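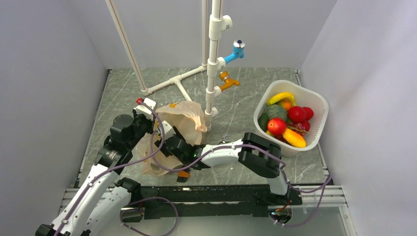 Overview

The Camen is a two-arm bench kit for robot handling work, sold by Skultari. It consists of a pair of arms with grippers, a front mounting rail, an aluminum base frame and a walled enclosure. The standard list price covers the arms and frame; task items are sold separately as the Misis set. The kit was designed by Hywel Gronow and Rungnapa Chuensuk and has been on sale since July.

Construction

Both arms are white with black joints and mount at the front of the enclosure. Cabling is external and purple. The walls are light gray, and the floor is dark gray with a white marble pattern. Each arm has a rated reach of 425 mm. Shipping weight is nearly 13 kg.

The Misis set includes plastic bags, artificial produce in a slotted white basket, and a pipe stand with one blue and one orange-yellow faucet. Hand tools, among them an orange-handled wrench, are used in mixed-object tasks. 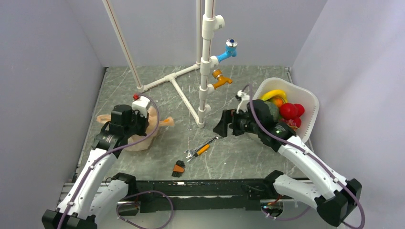

Reception

Jintana Hemmin tested 2 units over 918 bag-handling trials. Her review rated the grippers well on thin film but criticized the external cables, which need frequent re-routing. A revised cable clip was later added to the parts list.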